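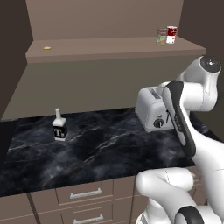
Countertop and toaster, rendered view.

Flader Pour Lids – Wholesale Support
Ticket subject: Leaking gaskets, wide-mouth lids
Status: Open, awaiting replacement shipment
Account: Benmoussa Kitchen Supply
Opened by: Yesenia Mendoza, purchasing
Assigned to: Anayeli Medrano, wholesale support

Oct 11, 2018, 9:14 a.m. – Customer report
Our store has received 35 returns of the wide-mouth pour lid. Customers state that liquid seeps from under the ring when the jar is tilted. All returned lids have the blue gasket. We have stopped selling the remaining stock and request instructions.

10:02 a.m. – Support reply
Thank you for your report. Please provide the lot code molded inside the ring and the brand of jar used, if known. Please do not discard the returned lids.

11:40 a.m. – Customer reply
The lot code ends in 3 on every lid we checked. Jar brands vary. We tested several lids on new jars from our own shelf and they leaked as well.

1:25 p.m. – Internal note
Lot matches the gasket run supplied by Tritavia. Warehouse measured 30 pieces from retained stock and found the gasket thinner than specified. The shipment to this account was 1,550 units. Lids from the Zosard line use a different gasket and are not affected.

2:10 p.m. – Support reply
The fault has been confirmed on our side. Replacement gaskets will be sent for the full quantity at no charge – the lids themselves may be kept. To fit the new gasket, remove the old one with a blunt tool, rinse the groove, and press the new gasket in with the flat side up. Credit for the returned units will appear on your November statement.

3:33 p.m. – Customer reply
Accepted. Please ship to the warehouse address, not the store.

3:41 p.m. – Internal note
Shipping address updated. Ticket to remain open until delivery is confirmed.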